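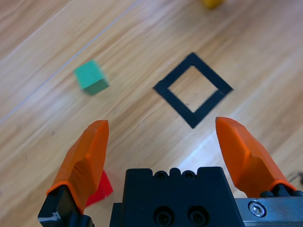
Tariq Warraich
@tariqwarraich
I've been asked a few times how I got my late aunt's phone number moved over to my account without losing it. Took me most of August. Writing it all down in one thread.

Her number had been the family number for decades. Cousins overseas only had that one. The dentist, the pharmacy and the building office all had it too. So the plan was to keep it alive on the cheapest plan we could find.

Her carrier was Ledeck, a small regional outfit. Landline first, then they switched her to a box that plugs into the router. The bill still came on paper. Keep the paper bills. You need the account number and it is not the same as the customer number.

First mistake: I called and told them she had died before asking anything else. The rep was kind about it and opened a closure request on the spot. A closed account releases the number. I had to call back the same afternoon to get the closure put on hold.

If you only read one post, read this one. Do not cancel the old service. Set up the new service, ask the new company to bring the number over, and let that finish the old account. If you cancel first, there may be no number left to move.

What Ledeck wanted before they would talk to me: a copy of the death certificate, the court letter naming me executor, and my own ID. They took scans. The bank wanted the court letter as a certified copy, so I ordered 6 and used four of them. Wish I'd ordered fewer, but they're not expensive.

Then there is the name problem. The transfer form has to match the old account exactly. Her account was under Macaraeg, her first husband's name, which she had not used since before I was born. I filled in Warraich. Rejected.

Second try, right name, wrong zip code. The billing address was still her old apartment. Rejected again. Each rejection took two business days to come back and the email did not say which field was wrong. I had to call to find out.

Third thing that held it up was a PIN. Ledeck calls it a transfer PIN. It is not the PIN you use on their website. You have to ask for it by name, and it runs out after four days. Ask for it the morning you send in the form.

I moved the number to Rotent, mostly for the price. They have a plan that just holds a number and sends voicemail to your email. No handset needed. There are others that do the same thing. I'm not telling anybody to use this one.

The form went through on a Sunday evening, which surprised me. I called the number from the kitchen and got the default greeting. Then I called my cousin from it so she'd know it still worked. She picked up and said my aunt's name before I could say anything.

About the voicemails. They do not come with the number. Anything saved on the old system goes away when the account closes. I knew this going in and spent an evening playing them on speaker and recording them with a second phone. The sound is okay.

The longest one is my uncle reading out directions to a lake cabin in Urnska, with every turn. The cabin was sold years ago. I'm keeping it anyway.

Final bill from Ledeck came three weeks later, with a charge for the router box. They wanted it back or they'd bill for it. I mailed it with tracking and saved the receipt. The charge came off on the next statement.

Short list for anyone starting:
paper bill with account number
name and address exactly as the old company has them
executor letter, scanned
transfer PIN, asked for the same day
save the voicemails first
don't cancel anything

A couple of people asked whether the number can stay in her name. Rotent said no, it has to be a living account holder. It's in mine now. The caller ID took another week to update and I had to request that separately.

Last one. Change the two-step login on her email and bank before you start the move. Her bank was texting codes to that number and I got locked out of the online account for a day. The branch sorted it out in person. Bring the court letter.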